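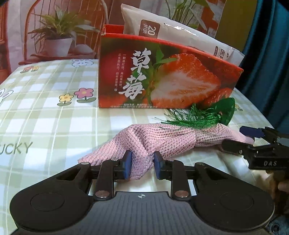 Tastercombe Scarf Week: Does Hand Washing Shrink Wool Less?
Final report, Textiles elective, spring term

Our group wanted to know how much a wool scarf shrinks when you follow the label and how much when you don't. Everyone in the group has ruined a sweater, so we considered ourselves experienced.

Method

We bought a cone of Flornis wool and knitted swatches on the school's Mansour machine, which jams if you look at it with confidence. Total knitting came to 477 rows, not counting the ones we pulled out. Two swatches were hand washed in cool water with a little dish soap. Two went through the warm cycle at the Plikutance laundromat, along with somebody's gym socks - a variable we had not planned for. All swatches dried flat on towels and were measured before and after with the same ruler.

Results

The hand-washed swatches came out close to their starting size. The machine-washed ones shrank more in length than in width and felt thick, like a coaster. One also picked up a gray tint, and we blame the socks.

Problems

Wet wool stretches if you pull it, and our first measurements depended a lot on who was pulling. We measured again once everything was dry and used only those numbers. The sample is small. We would have made more swatches, but see above about the machine.

Next time

Same yarn, two water temperatures, no socks. We would also like to test steaming, if the iron is fixed by June.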